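Skaso Robotics Club: your questions answered

Do I need any experience?
Not a scrap! Plenty of our members had never picked up a screwdriver before they joined, and we're more than happy to start you off with folding, like the rest of us. 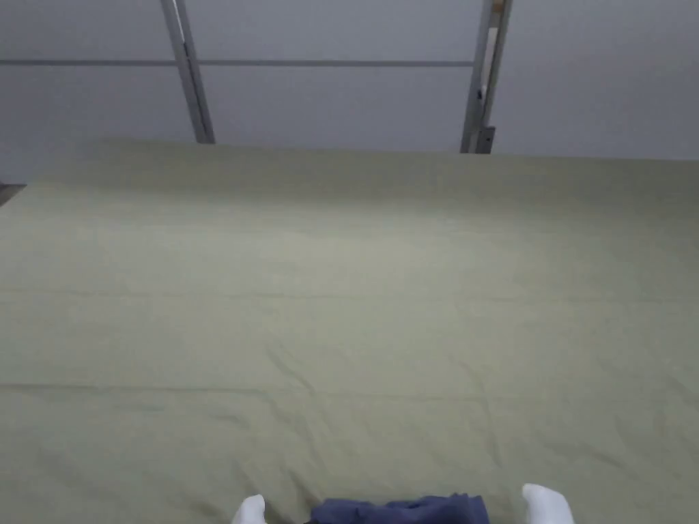
What does it cost?
Membership is $200 a year, and that covers your tools and (very importantly) the biscuits.

What will I be working on?
Mostly Telach, our laundry project. We're hoping to reach 400 folds by October, so do come along!

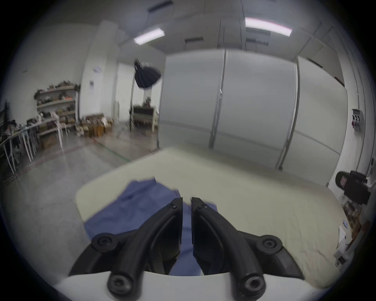

Two-fingered gripper and blue cloth, Telach project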